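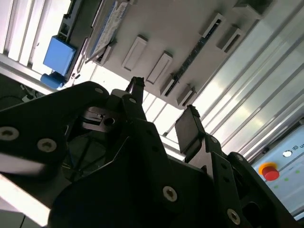
A month of taking computers apart, very slowly

If you've been wondering why this blog went quiet after September, I've been teaching a robot arm to handle the insides of old desktop PCs. Well, "teaching" makes it sound grander than it is. Mostly I drive the arm through a job, save the recording, put everything back as it was and do it again. And again! The target for this batch is 900 good recordings and I'm further off than I told Ubaldo I'd be.

Ubaldo Palumbo does the learning side. I send him recordings from the bench, he feeds them to the model overnight, and in the morning I get a message saying what it made of them. The project is called Sudetti (his name for it, don't ask me, I wanted something with a screwdriver in it) and the plan is to get an arm doing the dull bits of stripping down office machines: drives, memory, processors, the things worth keeping.

I'd done a bit of this before at Dunitham, but with blocks and cups. Blocks and cups are lovely. They sit there, they have flat sides, and if you drop one you pick it up. A computer case is a box full of thin metal edges and cables with opinions, and the bit you want is nearly always underneath something.

What a decent recording looks like

My first week's worth was rubbish, and it took me far too long to see it. I was proud of being smooth. I'd worked out one nice path down to the part and I used it every time, same angle, same speed, like somebody showing off their parallel parking. Ubaldo trained on 100 of those and the arm was brilliant as long as the case was exactly where I'd had it. Shift it by a finger's width and it went confidently for a patch of thin air.

So now I muddle things up on purpose. The tower lies on its side with the cover off, and before each go I nudge it a little, or turn it a touch, or push the power leads somewhere more annoying. The processor is the fiddly one. You've got the socket open with its bracket standing up, you've got very little to hold on to, and you can't come in at a slant or you'll catch the bracket on the way.
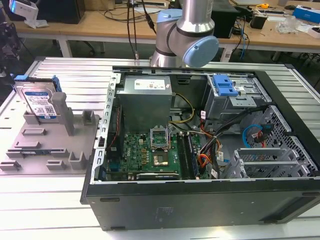 I also stopped throwing away the clumsy ones. If I miss a grip, back off, line up again and get it second time, that stays in, with a note. Ubaldo was very keen on this and I grumbled, but he was right – the arm has to see what getting out of trouble looks like, and I'm apparently a rich source of trouble. What does get binned is anything where I've stopped halfway to think. Long pauses are poison. The model picks them up and then it stands there too, hovering, as if it's forgotten what it came into the room for.

The fixture

The grey printed fixture beside the case has had more of my evenings than I'd like to admit. It's got slots and pegs for holding parts, and a place at the back where a hard drive stands upright in its blue plastic bracket. The first version came from a file someone at Borumholm sent over, and the drive leaned in it like a tired commuter. I made the slot tighter, then too tight, then printed it again with 2 extra millimetres at the mouth so the drive has a bit of room on the way in. Much happier. 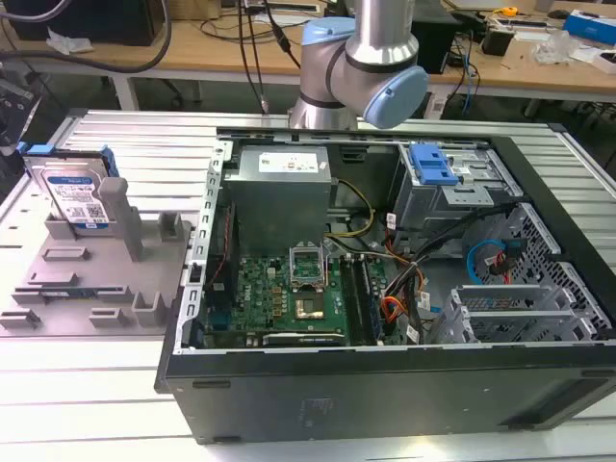
The other thing I'd pass on to anyone starting out is to write your notes straight away. I kept telling myself I'd label everything after tea, and after tea I'd have 27 recordings called nearly the same thing and no memory of which ones had the awkward cable. I now type one line before I touch anything else. Which part, where it started, how many tries, anything odd. It's boring and it has saved me more than once.

My hands get tired in a strange way, too. It's hardly heavy work, but you hold yourself very still and forget to breathe properly. I stop after an hour now, make a coffee and walk round the block, and the next lot always come out better.

Next up is memory modules, which I'm looking forward to, then drives going back the other way, into the case, which I'm really not. Ubaldo wants to try what we've got on a different set of machines at Văduva before then, to see how badly it copes with a layout it hasn't met. I've bet him a curry that it goes for the power supply. I'll put the result up when I've got it, along with the fixture file for those of you who asked – give me a few days to tidy up the underside first.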